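Ravinder Campbell
14 April 2021

I've now lived in Ostside for six years, which in this neighborhood makes me either a newcomer or a founding elder, depending on who's trying to get me to sign something. A thread on trying to change the name on my water bill.

The name on the bill is R. Mühlbauer. I am not R. Mühlbauer. I have never met R. Mühlbauer. I bought the place from a couple called Greer, who apparently also paid the water bill as R. Mühlbauer, and were at peace with it.

I was at peace with it too until July, when the utility moved its billing to something called Greline. Greline wanted to verify my identity. It asked for R. Mühlbauer's mother's maiden name.

I guessed Schmidt. I'm not proud of it. 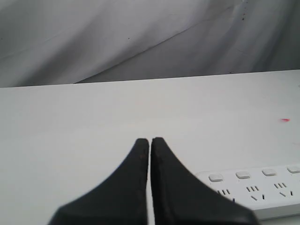 Three wrong guesses locks the account. A locked account can still be billed, I learned, and can still be charged a late fee. It just can't be paid. Whoever designed that should be running a casino.

So I called. The hold music is one pan flute song with a gap in it exactly long enough to make you say "hello?"

I said "hello?" a lot. My daughter started saying it back from the other room.

The first person I reached was very kind and told me only the account holder could request a change of account holder. I asked what happens when the account holder has moved away or died. She said in that case they should call.

Second call. This man said I needed form 1657. I asked where to find form 1657. He said it was in my Greline account. The locked one.

He did offer to mail it. It came eleven days later, addressed to R. Mühlbauer, marked "to be opened by addressee only." I opened it. Come and get me.

Form 1657 is six pages. Page two asks how many livestock are on the property. Page four asks for the date of my first use of water. I put down my birthday.

You also have to attach proof of residence, and they'll take any recent utility bill in your own name. The gas is in my wife's name. The electric is in my wife's name. On paper I'm a guy who hangs around her house drinking Mühlbauer's water.

My wife suggested, reasonably, that we put the water in her name as well. I said it was about the principle. She asked which one. I'm still working on that.

I sent the deed instead. They wrote back that a deed proves I own the house but doesn't prove I live there. Fair enough, I suppose. Plenty of people buy a house so they can go over and look at it. 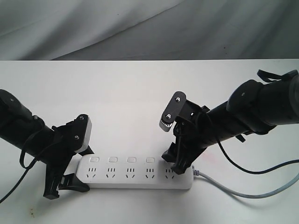 Then there's the deposit. New account holders pay one, refundable after a year of good standing. I pointed out that the account had been paid on time for six years. They agreed! Wonderful record. Belongs to Mühlbauer.

At this point I got curious and asked the neighbor across the street, who has been here since the streets were mud if you let her tell it. She remembers Mühlbauer well. Nice man. Rented the upstairs for one winter. Kept a trombone.

One winter! The man stayed four months and got a utility account that has outlived three owners. I've planted trees here that won't last as long.

Last week Greline was replaced by Jeltoseo. All accounts were moved over and all open requests were closed as "resolved." I got a survey asking how I felt about my resolution. It had a 3000 character limit. I used them.

This morning the first Jeltoseo bill showed up. It's a nicer layout, I'll give them that. There's a little water drop wearing a hat.

The name on it is R. Campbell Mühlbauer.

My wife has started calling me that. So has my daughter. The neighbor asked if I play.

To the several people telling me to go down to the office in person: I did. It's by appointment. You book through your account.

And to the person asking if I ever found out his mother's maiden name: no, but if anyone reading this is related to a Mühlbauer who rented upstairs in Ostside and owned a trombone, my messages are open. Your water is paid through the end of the month.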